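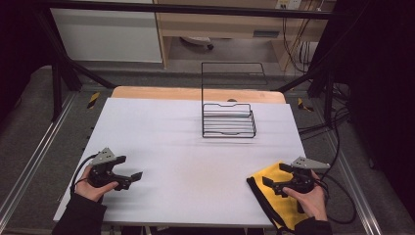 Streaming a series without buffering

Home | Kitchen | Laundry | Screens

Test the speed at the television, with the episode paused. A plan sold as 50 Mbps may deliver 20 behind a brick wall. Move the router off the floor, or run an Ethernet cable.

Turn off motion smoothing before judging picture quality. Set the colour mode to Cinema or Filmmaker.

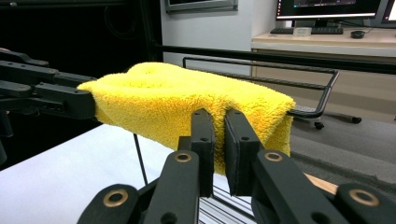
If dialogue still lags, adjust the audio delay in small steps and replay the same line each time. Clear the app cache after a long season.

Comments
Cable fixed it. Wi-Fi was the whole problem.
My set hides smoothing under Expert Settings.
Does the delay reset when you change apps? Mine does.

© Vurkholm Home Notes | Contact | Back to top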